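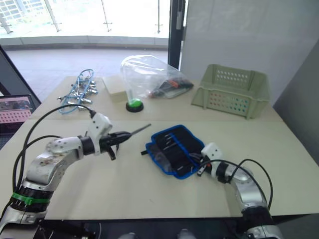

Issue 144

Workshop > Hand Tools > Fixing a Loose Cabinet Hinge

How to Fix a Loose Cabinet Hinge
By Nabila Tjoa

A cabinet door that sags or rubs against its neighbor usually has a stripped screw hole. The screw turns but never gets tight. You can repair it in an afternoon, and most of that is waiting for glue.

You need a screwdriver that fits the screw head, wood glue, a few plain toothpicks, a sharp knife and a small drill bit.

1. Open the door and hold it up while you take out the screws. Keep them in a cup. If the door is tall, get someone to help.

2. Blow the dust out of the stripped hole. Dip the toothpicks in glue and push them in until no more will fit.

3. Wipe off the extra glue with a damp rag and leave it overnight. The Borbély hinges in my Tomenstead kitchen are heavy, so I gave them a full day.

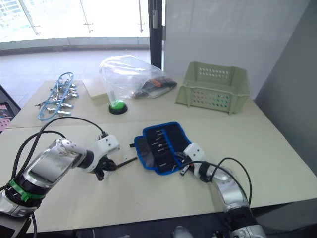
4. Cut the toothpicks flush with the knife. Mark the center of the hole through the hinge plate.

5. Drill a pilot hole narrower than the screw. Wrap a bit of tape around the bit to mark the depth, and stop well short of the outside face of the cabinet.

6. Put the hinge back and drive the screws by hand. Stop when they are snug. A power driver can strip the new hole in a second.

7. Close the door and check the gap. Most modern hinges have a side screw for adjusting it. Give it a quarter turn and check again.

If the cabinet is particle board and the hole has crumbled, use a glued dowel in place of toothpicks.

Related
Leveling a Drawer Front
Sanding Between Coats (300 or 800 Grit?)
Oiling a Gromlow Bench Vise

Ustholm Workshop Pages | Contact | Back to top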